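November 2020

Bench tops, second look

Baumgart have now sent the sheet for the white top and I have read it twice. It claims the surface takes 1,000 wipes without dulling. It doesn't say with what cloth, what cleaner or how hard. Carola asked them on the phone and was told "normal use". I'd like to know whose.

What I can say from our side is less impressive and probably more use. The top is plain, smooth white, with a light wood-coloured edging. It wipes down easily. So did the old one for the first year, and Rainer still had to sand it in the end.

Did nearly 100 wipes by hand on the offcut, water and a drop of washing-up liquid, half of it masked. Couldn't tell the two halves apart after taking the tape off. Humaira thinks she can see a difference if she holds it up to the window. I turned it round without telling her and she picked the other half, so I'm putting that down as no result. Doesn't prove the claim either, 100 is a long way short.

Skokotine paste: tried on the offcut only. Sławomir swears by it for faint marks. It did lift a pencil line, but so did a damp cloth, and the paste left a slight drag under the finger that took three rinses to shift. Not using it on the real top until somebody shows me a mark that water leaves behind and the paste doesn't.

There are a faint mark or two towards the left of the top already. Could be in the surface, could be on it. Detlef says scratches, Rainer says something off a shoe box, and neither of them has put a cloth to it. Please leave them alone until I've done it properly: water first, then soap, then stop and write down what happened.

Specks. A white top shows every one, and people have started calling it a dirty table. I don't accept that. The grey bench next door is just as bad, it only hides it better. Run a hand over it if you don't believe me.

The edging worries me more than the top. All the talk from Baumgart is about the face, with one line on the edge ("bonded"). On the Pekby tables it was the edge that went, at the corners, where people lean. Will check ours again in December with a fingernail along the whole back side — same person, same direction — and note any lift.

Price for a second one is 800 with delivery. Not ordering yet. 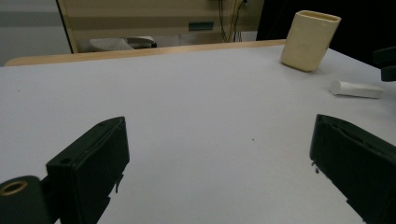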